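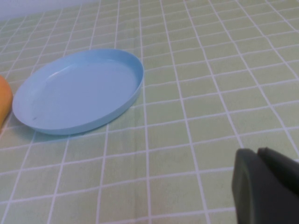
A card in the question box asked whether there's any point in putting a cloth on the table when it's only fruit and a plate, and wouldn't it be easier to wipe down the bare wood and be done with it? I want to read that one out first, exactly as it was written, and then take my time answering it, so please bear with me.

The Everyday Table: Cloth, Plate, Fruit
Speaker notes, Walwood Library, 15 March 2025

Before starting
Check that the people at the back can hear. Move the water jug away from the laptop. Say thank you to the library for the coffee and mention that the restroom is through the children's section, second door, the one with the whale on it.

Opening
Well, good afternoon, and how nice to see so many of you on a day when you could be out in the garden. I've been giving versions of this talk for a while now, first at Mamholm, where I lived for a long time, and then here and there as people were kind enough to ask. It started as a talk about dinner parties. Over the years the dinner parties have more or less dropped out of it, and what's left is the table on all the other days, the one you walk past with the mail in your hand.

(Pause. Ask: who ate breakfast at a table this morning? Let people look around at each other. Don't comment on it.)

When I was growing up there were seven of us around a table meant for fewer, and my mother kept a cloth on it every day of the week. It wasn't a good one. It had been washed so many times that you could nearly read the newspaper through it. But it went on in the morning and came off at night to be shaken out the back door, and I can still hear the snap it made. So you'll understand that when a card asks me whether there's any point, I'm not a neutral party.

The cloth
Go back to the green one on the screen while talking about this.

A pale green with thin, light lines running across it in a grid. I'm very fond of a check or a grid for every day, and I'll tell you why, although some of you will have heard me on the subject before. A plain cloth shows everything. A busy floral hides everything, and then you put a patterned plate on top of it and your eye doesn't know where to sit down. A quiet grid comes somewhere between those. It gives you a bit of order under your things, and if it's pale enough it lets the plate have its say.

It also helps you lay the thing straight! Line up one of the printed lines with the edge of the table and the rest will follow. If you like it on the diagonal, so the squares turn into tilted squares, go right ahead. My sister-in-law does that on a round table and it looks very well. What I'd gently talk you out of is almost straight. Almost straight will bother you all through lunch.

Sizing. People always ask, so do it now. Measure the table, then decide how far you want the cloth to hang, then add that twice, once for each side. A short drop is fine for every day. A long drop is lovely until somebody stands up with it in their lap.

Washing. Check the label, and wash it by itself the first time. If you line-dry, fold it in half over the line and pull the hems square while it's damp, and you may never have to iron it at all. I iron mine in July with the back door open and the radio on, and I won't pretend I do much of it the rest of the year.

(If anyone asks about the wipe-clean kind: I'm all for them. I have one. Don't fold it, roll it around a cardboard tube, or you'll be looking at the creases until you move house.)

The plate
Now, the blue plate. I know some of you were raised on white plates and feel that food looks best on them, and I've no wish to start an argument in a library. But a plain blue is a very friendly color under fruit. Orange next to blue is about as cheerful as you can get before breakfast. Hold a tangerine up against a blue bowl when you get home, then hold it up against a cream one, and see which you'd rather have on the table.

A plain plate with no decoration is also the one you'll keep. I had a set years ago from Okabe, the shop that used to be across from the station in Mamholm, and I bought it because each plate had a different bird on it. I adored them. Within two years I was tired of every last bird, and the heron in particular. The plain plates I bought from the same shop on the same afternoon, as an afterthought, are the ones we still eat from.

Shallow or deep? For serving a few pieces of fruit, shallow, with just enough of a rim to stop things from rolling. A deep bowl looks generous in a magazine, but the piece at the bottom gets forgotten, and you find it with your thumb. On a shallow plate you see what you have. You also tend to eat it.

(Pass around the two plates from the tote bag, the flat one and the one with the raised rim. Ask people to try tilting each one a little. Get them back before the break, please, remember what happened last time.)

A word about marks. Everyday plates pick them up, gray ones mostly, from knives and forks. A paste of baking soda and water on a soft cloth will shift a good many of them. Go gently, rinse well, and test a small spot on the underside if the plate is painted or you care about it. What doesn't come off I've learned to leave alone.

The fruit
Take this part slowly, it's the part people write down.

Start with two kinds. I know the temptation is to buy one of everything, and in the fall I do it myself, but two kinds that look well together will do more for a table than a crowd. A red apple and something orange is my favorite pairing. Round next to long is nice too, it keeps the shapes from all saying the same thing.

They don't all have to go on the plate, either. Put an apple straight down on the cloth, beside the plate, and somebody will pick it up. I have tested this on my own family for years. A piece of fruit in the middle of a careful arrangement looks as if it belongs to the arrangement, and people are shy of spoiling it. One sitting on its own near the edge of the table looks as if it's been left there for whoever comes in next.

Turn the apple around before you put it down. An apple has a stem end and a blossom end, and most of us stand it up on the blossom end without thinking. Lay it over now and then, so the little brown dimple shows. I find it very pretty, and it's a part of the apple people hardly ever look at.

Keeping. Apples give off a gas that hurries other fruit along, so if your bananas are racing ahead of you, move the apples to the other end of the table. If you've got something green that you'd like to speed up, put it in next to them. Most apples keep far longer in the fridge, so I bring out what we'll eat in a few days and leave the rest in the cold. Wash fruit when you're going to eat it, and dry it with a tea towel if it's going back onto a cloth.
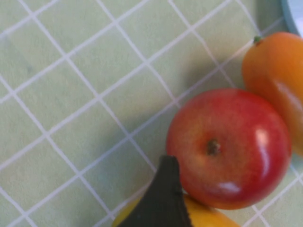
Color, and what to do if you don't trust your eye
A lot of people tell me they haven't got an eye for color. I don't believe them, but I've given up saying so, and I offer a method instead.

Pick the cloth first and let it be the palest thing. Green is a good choice under red, and you can all see how the apple comes forward against the mint. Then have the plate in a color that isn't in the cloth and isn't in the fruit. Then let the fruit be the loudest. If you do it in that order you'd have to work quite hard to get it wrong.

If you already own the plates, and of course most of us do, start from there and go backward. Take a plate with you to the fabric store. Yes, you'll feel silly carrying a plate around. I walked the length of Walwood with one under my arm looking for a cloth from Petivik that I'd seen in their leaflet, and the only remark I got was from a man who thought I was returning it.

(This usually gets a laugh. If it doesn't, move on briskly.)

Light matters as well. Set the table once in the morning and have a look, then look again in the evening with the lamp on. Shiny fruit and glazed plates both catch the light, and you may find you like the table better turned a little, or with the plate moved over to one side. I keep mine well off center, and there's room to put down a cup.

Back to the card
So, is there any point? I said I'd take my time, and I have.

Wiping down the bare wood is perfectly good. I do it too, when the cloth's in the wash. But here is what I notice in my own kitchen. On the days when there's a cloth down, the mail goes on the hall shelf. On the days when there isn't, it goes on the table, and the keys go on top of the mail, and by suppertime we're eating on our knees. I can't tell you why a piece of cotton should have that effect, and perhaps in your house it won't.

Try it for a week, would be my suggestion to whoever wrote the card. One cloth, one plate, a couple of pieces of fruit. Shake it out at night.

Questions
Repeat each question aloud so the back rows get it. Likely ones:

Candle wax. Let it harden, lift off what you can with a blunt knife, then brown paper and a warm iron.

Cats. I have no answer on cats.

Where to buy. The handout has Petivik's address and a few thrift stores. Handouts are on the chair by the door, and there are more in the blue folder.

Next talk is on napkins, same room, and the sign-up sheet is at the front desk. Collect both plates before people put their coats on.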